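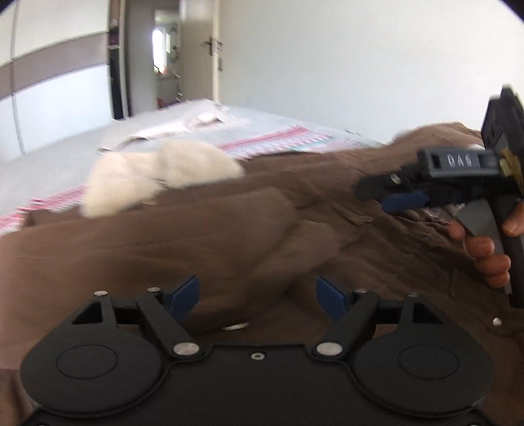
Weighted blankets: does anyone sleep better or are we all just hot?

Posted in Bedding and Sleep
258 views

mkandasamy
April 26, 2021
My sister swears by hers and keeps telling me to get one. I looked at the Fultetus page and it says it "resets your nervous system," which sounds like something a person made up in a meeting. Price was $80 on sale. I sleep okay most nights but wake up at 3 and lie there. Has anybody used one for longer than a month and still thinks it does something?

flirport_dad
Had one two years. It's heavy. That is the whole review.

Yanling J
I like mine. I fall asleep faster and I don't kick as much. Can't prove it, don't need to. Mine is the Jondura 15 pound one, cotton cover, glass beads.

mkandasamy
Faster by how much though? Did you change anything else around the same time? My sister also quit coffee after lunch the same week and gives the blanket all the credit.

Yanling J
I did start going to bed earlier, ok. But I went without it on a trip and slept badly the whole time.

D_Marciniak
Everybody sleeps badly on a trip.

I'd be careful with the reviews too. The Fultetus one has 3513 of them and I sorted by newest and page after page says "just arrived, so excited!!" Five stars for a box showing up. The ones from people who'd had it a year were mostly about beads leaking at the corner seams.

boonmee_s
Disagree on the seams. Mine has been washed plenty and no leaks. You have to use a big front loader on gentle and dry it flat. People throw 20 pounds in a little top loader and then blame the stitching.

D_Marciniak
The tag on mine said machine wash, nothing about what size machine. If it needs special handling they should print that.

Chutima B.
I returned mine after nine nights. Way too warm and it slid off the side of the bed, and hauling it back up woke me worse than anything. What helped my 3 am thing was moving the clock where I couldn't see it. Cost me nothing.

boonmee_s
Sliding means it's too wide. Get one the size of the mattress top or smaller.

Chutima B.
It was the size they told me to get.

mkandasamy
Trying the clock first. If I'm still up at 3 in a few weeks I'll borrow my sister's before I pay for one. Does the "10 percent of your body weight" rule come from anywhere, or does each store just copy the last one?

flirport_dad
Copy.

Yanling J
I'm under that and it's fine. Go lighter if you run hot.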